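We use cookies to keep this site working and to count visits. Accept all | Manage settings

Filling the midweek gap: speaker notes
Talk by Nelly Taipe, group sales, Treltville Conference Hotel
14 shares | 3 comments

Notes are as I spoke from them, with a few lines added where people asked me to go slower.

Start with the room plan. The hotel has 100 bedrooms and 13 meeting rooms. The largest is the Heydari Hall, 2,526 square feet with no columns. Say this early, because people always ask about columns.

The problem we had: weekends sold, early week sold, and then two nights in the middle where the meeting rooms stood dark. The bedrooms did a little better, but a guest who comes alone does not order lunch for forty.

What we tried first was a lower room rental. It brought in calls. Most of the callers wanted the low rate on the nights we were already full. Two of them moved their dates. I would not do it again in that form.

Second try was the day package. One price per person, $139, covering the room, two coffee breaks, a hot lunch, the screen and the wireless microphones. No separate line for flip charts. Planners told us the flip chart line annoyed them more than the total did.

Pause here and ask who in the room still charges for flip charts. Wait for hands.

Go on to staffing. Fulvio Galli runs our banquet floor and he wanted fixed lunch times before he would agree to one price. We settled on two sittings. A group picks one when it signs, and can change it up to a week ahead. After that the kitchen has ordered.

The package is for groups of 12 to 80. Under 12 we put them in the boardroom and quote by hand. Over 80 we quote by hand too, because the lunch room will not turn fast enough.
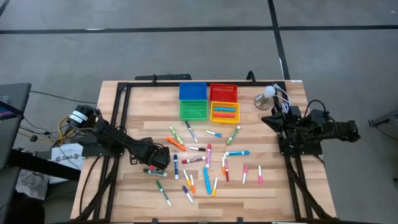 TRELTVILLE, 2021-03-15

Next part is the sales calls. Keep it short, the handout has the script.

We stopped sending the long brochure on first contact. We send one page: floor plan, price, parking, distance to the station. Tatsuya Hayashi in our office made the page and he keeps it to one side of paper. If something goes on, something comes off.

Answer the same day, even if the answer is that you are holding the date and will write properly tomorrow. A planner is usually writing to four or five hotels. The first full reply gets read with more care than the fourth.

Holds. We give a free hold for ten days. If a second group asks for the same date, the first group gets 48 hours to sign. Put that in the first email so it does not come as a surprise.

Example to use: Flatosport, the sports clothing people, wanted a sales meeting in August with a breakout room for each region. They asked for six rooms and needed four. We walked the floor with them and showed that the Heydari Hall splits in three with the sliding walls. They signed for one hall and one small room, and the rooms they gave up went to another group.

Mention that the walls are good for talk but not for music. If one side has a band or a video with loud sound, sell the other side as storage or lunch.

Last part, the follow-up. Call two days after the event. Ask what went wrong before asking about next year. Write it on the account the same day.

Questions I expect: deposits (25 percent, second payment 30 days out), outside catering (no, except for religious needs), load-in (rear door, ramp, book a slot).

Close by giving my desk number and the table where the handouts are.

Comments (3)

Orvokki Keskinen
We dropped the flip chart charge too, and our planners did notice. How do you handle a group that drops under 12 after signing? Do you move them to the boardroom or leave them where they are?

Nelly Taipe
We leave them in the room and bill for 12. It is in the contract.

Maximiliano Ledesma
Is the one-page sheet available to download? I was at the back and the handouts had gone by the time I got to the table.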